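# Repair belongs in the public library

The Flandthorpe Library Service will decide in December whether to renew its mending sessions at the Grirton and Gidey branches. The sum involved is modest: 3,000 pounds a year, covering materials and the hire of a qualified tutor. The case for renewal deserves to be made in full, as the consultation paper gives it only one paragraph.

Public libraries exist to hold in common what few households can afford to hold alone. For most of their history that has meant books. It has come to include newspapers, computers and, at Grirton, a sewing machine bought in the branch's last refit. Knowledge of how to turn a collar or close a ladder in a jumper is of the same kind. It was once passed on at home and in school, and in many families it no longer is.

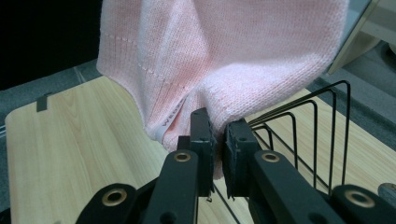
Household budgets in the district are under strain, and clothing is one of the first items to be cut. A family that cannot replace a garment must either repair it or do without. Commercial repair is priced for coats and suits. Few shops will take in a fine, plain knit in pale pink that needs attention, and those that do will often charge more than the garment is worth. Such pieces are thrown away in large numbers, and most could be kept in use by a person with an hour's instruction.

Opponents have argued that the sessions reach too few residents. Attendance across the two branches stood at 44 in the last quarter, of whom 26 had not used a library in the previous year. Maxine Rutherford, in her submission to the consultation, describes these figures as disappointing. They compare well with several activities whose funding has not been questioned.

It has also been suggested that the work be passed to the Sament Centre, which already runs craft classes. Those classes carry a fee and take place during working hours. Aisyah Wattimena's proposal for a shared evening programme has more merit, provided that entry remains free and the Gidey sessions are kept.

The service should renew the funding for a further two years and publish attendance by branch.

*Lorraine Baxter*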